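January 21, 2024. Wirkon cell, pasta shelving task.

Right arm faulted on grasp 9 of the afternoon block. Wrist current climbed, the gripper stayed at its commanded width, and the controller dropped to hold with error 1624. No damage to the fingers that I can find.

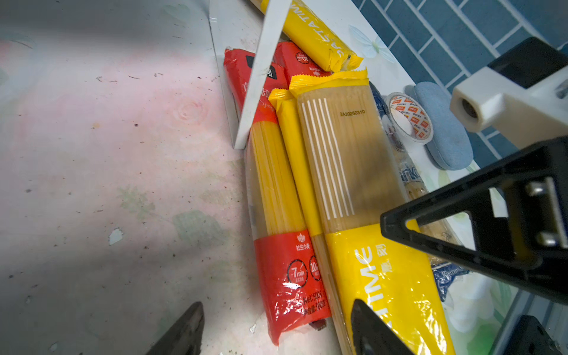
Second attempt, same pack type, tripped again at 25 mm opening. Force limit had reverted to the default after the restart. Reset it to 11 N and checked that it survives a power cycle. It does not.

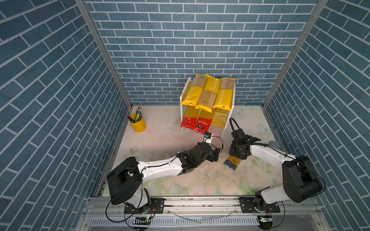 Tsegereda Wako: the Judton cell lost its limits the same way in April. Write them from the startup script and lock out the right arm until that is in.

Lockout set. Script change goes to Ibsa.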